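Lidgate Street Flat: Floor and Seating

Gallery notes, updated March

The front room was refitted over the summer and measures 3,300 mm across the window wall. The old carpet was lifted, the boards levelled and herringbone parquet laid in a light colour. Skirting was refixed afterwards with a uniform expansion gap. Finish is Ekar matte, two coats, with a light sand between.

Seating was kept dark for contrast with the floor. Black upholstery on thin black metal legs leaves most of the pattern visible and is easy to vacuum under.
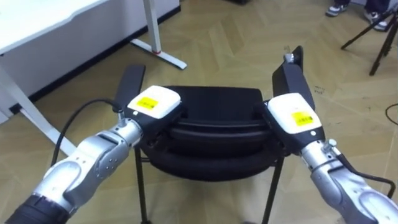
Narrow legs concentrate load, so every chair in the room gets felt glides before it goes into use. Sugden 40-packs have been adequate. Check them each month and replace any that have picked up grit. Rubber tips are not recommended on this finish, as some compounds discolour the coating.

The dining table clearance was set at 895 mm from table edge to wall. A chair can be pulled out fully at that distance without marking the plaster.

Maintenance: dry microfibre mop, Gamano neutral cleaner at the label dilution, no steam.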